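Workshop notebook, Zurberg furnishings room
October, opened 9:40 a.m.
Entry by Graciela Paredes. Read and initialed by Narayanan Subramaniam.

1. Purpose

To settle the arrangement of the small dining setting before the Nindholm catalog pages are drawn up, and to record which tray will stay with the square table. The previous entry left both questions open. Lilibeth Abella had asked for a decision by the end of the month, as the item list goes to Brullia for printing shortly after.

2. Condition of the room

The floor was mopped before the start of work and was dry by the time the chairs were brought back in. It shows every footprint near the door. Mpho Mofokeng has asked that outdoor shoes be wiped on the mat in the corridor, and a second mat has been requested.

The round table that was on trial last month has gone back to the store room under item number 134. Its felt pads were worn through on two legs and must be replaced before it is lent out again. The label on the underside is also coming loose.

3. Trays considered

Two trays were compared. The first, a long oval one from the Joseph range, measures 40 cm along its longer side. It took up too much of the table once cups were set out for two people, and it had to be turned at an angle to leave any elbow room. Vasanthi Kurup noted that its handles catch on sleeves. It has been returned to shelf 18.

The second is the black square tray with the raised rim. It repeats the shape of the table, and the rim gives enough to hold on to when the tray is lifted with both hands. The dark inner surface shows dust quickly and should be wiped with a dry cloth before each viewing. The damp cloths left a film on it that took some time to remove – please keep them for the chairs.

Decision: the square tray stays with the table. The oval tray remains available for the sideboard.

4. Flowers

Fresh flowers were tried for up to a week at a time over the summer and proved too much work. Water marks were found under the vase on more than one occasion. The artificial bunch in pale blue and white will be used from now on. It should be kept compact and placed toward the far edge, so that the tray can be set down from the near side without reaching over it.

Vasanthi would have preferred something taller. Her view is recorded, but a taller arrangement gets in the way of conversation across the table, and the low bunch was agreed on.

5. Chairs

The light gray chairs with black metal legs are approved for this setting. The gray sits well with the thin veins in the tabletop. One goes on the far side, pushed in; the other goes on the left, turned toward the table. The near side is left open for whoever is laying the tray.

Narayanan to check the glides on both chairs. A faint scraping sound was heard when one of them was moved this morning, and the floor finish will not forgive it.

6. Setting as agreed

The black wastebasket and the light teal bin may remain beyond the far side of the table until the new cupboard arrives. Liners are to be changed at the close of work.

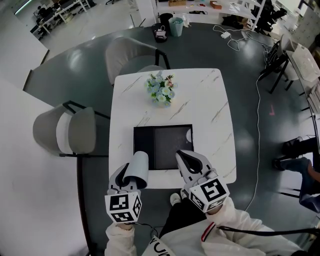

7. Still to do

Replace the felt pads on item 134 and reattach its label.
Correct the tray entry in the Nindholm item list – it still gives the oval one.
Send the final wording to Lilibeth.
Ask Mpho whether the second mat has been ordered.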